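Home Stories Poems Back Issues Submit About

Search this site Enter keywords Go

The Ferry Clock

Elias Khoury came to Bakow in July to sell his uncle's house. He had a key, a folder of papers from the lawyer and a room booked over the bakery, because the lawyer had told him the house was damp.

It was damp. It stood at the bottom of the hill, facing the landing where the ferry used to come in. The ferry had stopped running when the bridge went up at Virkona, 17 miles upriver, and after that the town had got quiet and the landing had grown over with weeds. His uncle had stayed. He had been the ticket agent, and when there were no more tickets he went on living across from the ticket office and kept its clock wound.

Elias found this out from the woman in the bakery, Mrs. Masri.

"Every morning he went over," she said. "Up the ladder, open the glass, wind it, down again. He was past eighty."

"Who winds it now?"

"It stopped in the spring."

He ate his roll standing up and went down the hill. The clock was over the office door, a white face with black hands, stopped at eight minutes to four. The door was locked, and none of the keys on his ring fit it. He wrote the time down on the lawyer's folder and then could not think why he had done it.

The house had four rooms. He started in the kitchen and filled two bags with jars, string and old calendars. In the front room he found the ledgers. There was one for each year, in order, and the last thirty or so had been kept after the ferry stopped. He opened one of these expecting it to be blank. Each day had a line. The line gave the height of the river, the weather, and the number of passengers, and the number of passengers was always zero.

He read for a while. Then he turned on the lamp and read some more. On one page the number was 3.

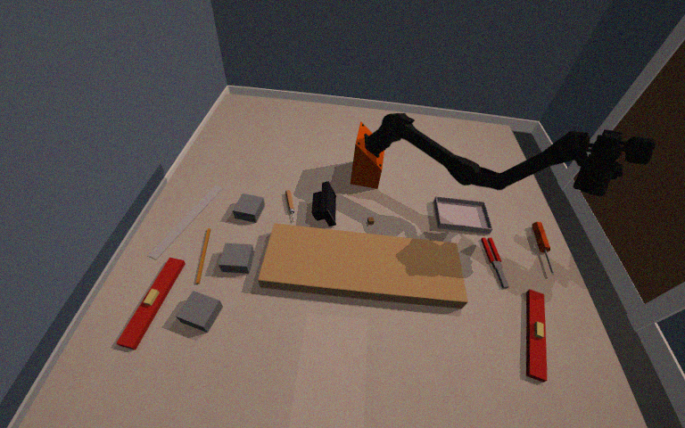
Why would a man keep a passenger ledger for a ferry that had stopped running?
Elias thought it was habit at first, but by the end of that evening he believed his uncle was waiting for somebody and wanted a record of the days.

In the morning he took the ledger up to the bakery and showed Mrs. Masri the page. She wiped her hands and put on her glasses.

"That was the flood," she said. "The bridge was closed. Your uncle took my mother and my two brothers across in the skiff, so she could get to the hospital at Virkona. He rowed it himself."

"He charged them?"

"He wrote them tickets. My mother kept hers." She turned the page and turned it back. "I was too small. I stayed here and slept in the ticket office, under the clock. It was very loud."

Elias asked whether her mother had got well. Mrs. Masri said no, not from that, but she had come home first, and that was something. She gave back the ledger and sold bread to a man in a raincoat.

The buyer was a company called Jotell. They wanted the house and the landing together, for a boatyard, and the man they sent walked through the rooms quickly with his hands in his pockets. He asked about the roof. He asked if the ticket office was part of the lot. Elias looked in the folder and found that it was. His uncle had bought it from the county for 1000 dollars, the year after the last boat, and had never told anyone in the family.

"We'd take it down," the man said. "There's nothing in it."

"There's a clock," Elias said.

"You can have the clock."

He borrowed a ladder from the church and a set of tools from Mrs. Masri's son, and on his last full day he went up. The key to the office, he had discovered, hung on a nail inside the clock case, behind the glass, where only a man already on a ladder could reach it. Next to it was the winding key. He put the first one in his shirt pocket and held the second in his hand for some time.

He had meant to take the clock off the wall. There were four screws, painted over, and he had picked out the right screwdriver and cleaned the slot of the first one with the point of a knife. 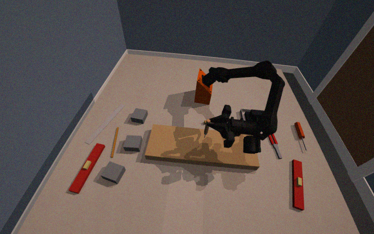 A screwdriver held above a wooden plank.

The screw would not turn. He leaned on it and the ladder shifted under him – a small slide, an inch at most – and he grabbed the edge of the case with both arms and stood there with his cheek against the glass. From up there he could see across the river. On the other side was another landing, a row of posts and a shed with no roof. He had not known about it. From the ground the reeds hid it.

When his legs were steady he put the screwdriver back in his belt. He opened the glass, fitted the winding key and turned it until it would go no farther. He set the hands by his watch. The clock began at once, and Mrs. Masri was right about the noise.

He called the lawyer that night and asked how much the taxes were on the office alone, without the house. The lawyer was gone from the phone for a minute and came back with the figure. It was 785 dollars a year.

"The company won't like it," the lawyer said.

"They can have the house."

"And what will you do with a ticket office?"

Elias said he didn't know yet. After he hung up he opened the last ledger to the first empty line. He had not measured the river, so he left that part blank. He wrote down clear, and wind from the west, and under passengers he wrote a zero. Then he went up the hill to ask Mrs. Masri's son if he was afraid of ladders.

Posted 6 December 2023

Contact the editors | Copyright remains with the authors | Back to top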